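**1/** So, Unonora-Handgreifer ist da! Den Starter-Kit von Skorkstead hatte ich im Februar bestellt, seit gestern liegt er hier und ich komm zu nix anderem mehr. Kurzfassung: zwei gelbe Finger, schwarzes Gehäuse, man führt das Ding selbst mit der Hand und nimmt damit Demos für den Roboter auf.

**2/** Erste Aufgabe: Wäsche. Jeans auf dem Bett, klingt banal, ist aber genau das, wofür ich das Teil haben wollte. Steifer Stoff, dicke Nähte — da merkt man sofort, ob die Finger was taugen.

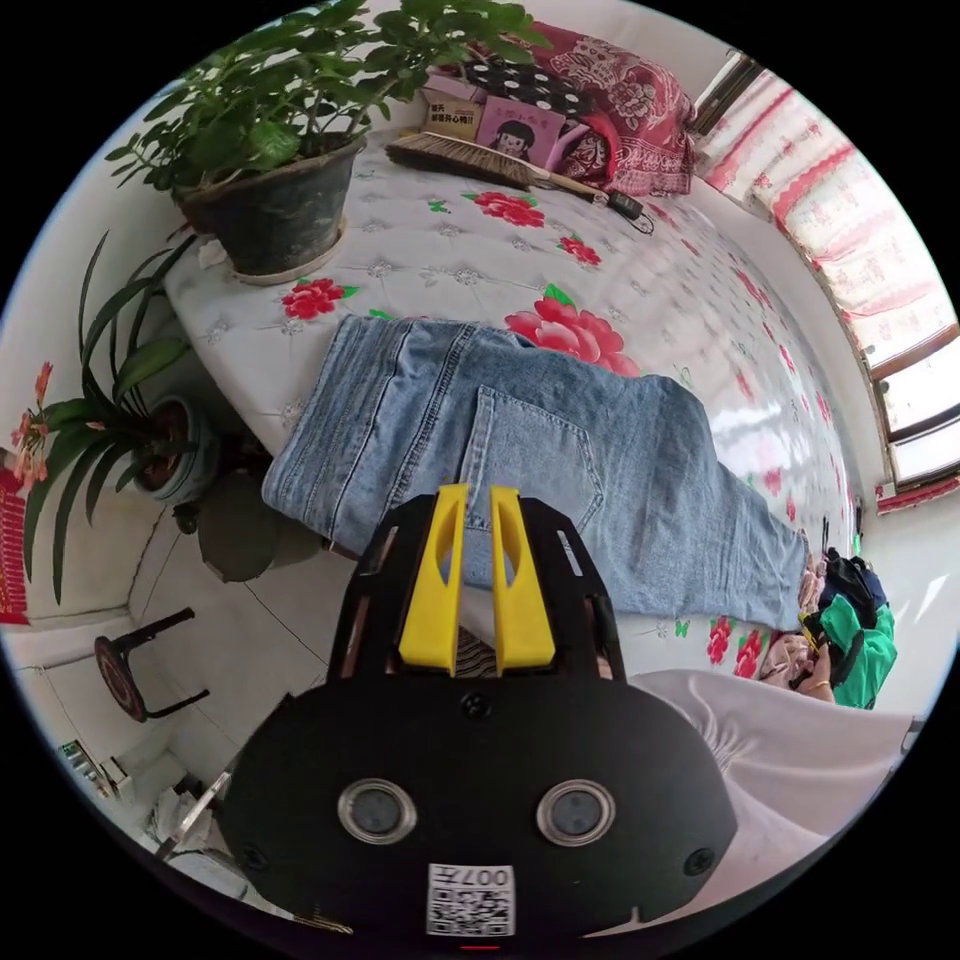 ↳ **Jaime Garcia:** Taugt der für Jeans überhaupt? Bei meinem alten Salgado sind die Finger an jedem dicken Bund weggerutscht, hab nach 49 Versuchen aufgegeben.

**3/** @Jaime Bund geht gut, wenn man flach reinfährt! Was nervt, sind die Taschen, da fädelt man sich gern mal ein. Und nach 203 Griffen merk ich mein Handgelenk schon ordentlich.

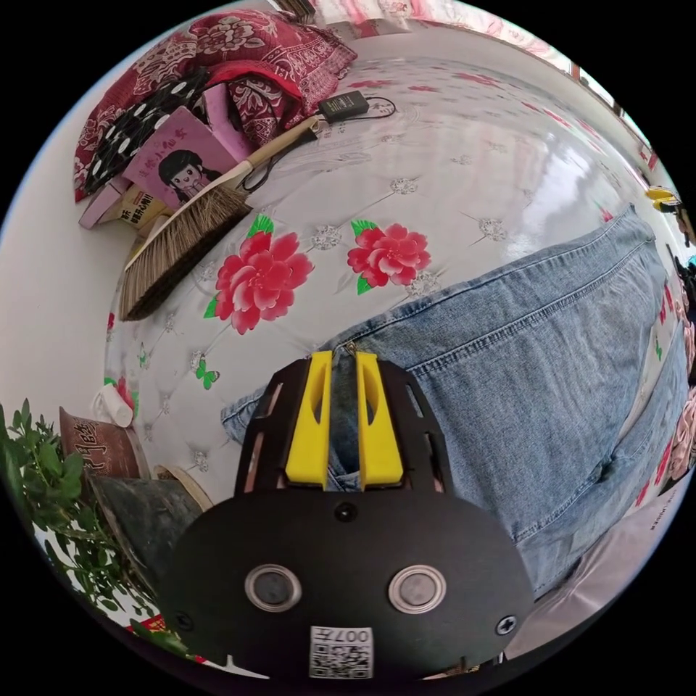 **4/** Die Software ist leider der schwächere Teil. Drei Abstürze beim Export, immer bei langen Clips. Der Support hat wenigstens fix geantwortet (danke, Rosário Cardoso!), Update soll kommen.

**5/** Würd ich ihn wieder kaufen? Für 2000 Euro — hm, ja, aber erst nach dem Update. Morgen sind T-Shirts dran, wer Falttipps hat, her damit!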